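Why Did the Robot Drop the Zipper?

A robot can lift a car door all day long and never get tired. Give the same robot a zipper and it may have a lot of trouble. This page tells you about one zipper problem at a workshop called Planditbridge, and how the people who work there fixed it.

What was the robot supposed to do?

The robot is named Swati. It has one arm, and at the end of the arm is a gripper with two fingers. The job was to close the zippers on bags before they were packed into boxes. Swati had to find the slider (the small piece that moves up and down a zipper), pinch it, and pull.

What went wrong?

For the first 70 bags, everything worked. Then Swati began to let go of the slider halfway along. The arm kept moving to the end of the zipper with nothing in its fingers. Swati did not notice. It put the open bag in the box and reached for the next one.

When a machine makes a mistake and carries on as if all is well, engineers call it a silent fault. Silent faults are hard to catch. A machine that stops and flashes a red light is much easier to help.

How did they find the cause?

Bronwyn Wihongi, an engineer, stopped the robot and switched off its power. Then she looked at the fingers with a magnifying glass. Bits of thread had stuck to them. Thread is soft and slippery when it is squeezed, so the fingers were pressing on fluff and could not get a firm hold on the metal.

The second cause was in the computer program. Swati checked its grip only once, at the start of the pull. If the slider slipped out after that, the program had no way to know.

How did they fix it?

They made 2 changes. Swati now stops after every 200 bags so that a person can clean its fingers with a small brush. The program also checks the grip all the way along the zipper. If the fingers close too far, there is nothing between them, and the arm stops and beeps.

Magdy Mansour, who writes the programs, tested the new check by holding the zipper slider back with a long hook, so his hands stayed far from the arm. Swati stopped each time.

Is it safe to clean a robot?

Only when the power is off. A robot arm cannot feel you the way a friend can. It may be standing still because it is waiting for its next command, and it can start again very fast. At Planditbridge, the person who cleans the gripper turns the power off, locks the switch, and keeps the key in a pocket until the job is done.

Words to know

Gripper: the part of a robot that holds things.
Fault: something in a machine that is not working as it should.
Sensor: a part that measures something, such as how far the fingers have closed.
Slider: the piece that opens and closes a zipper.
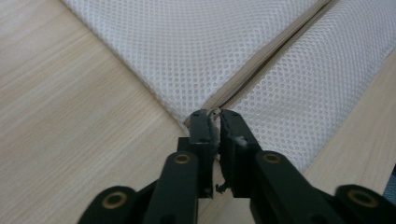 Gripper fingers pinching the slider of a zipper on white mesh. A tuft of thread is stuck to one finger.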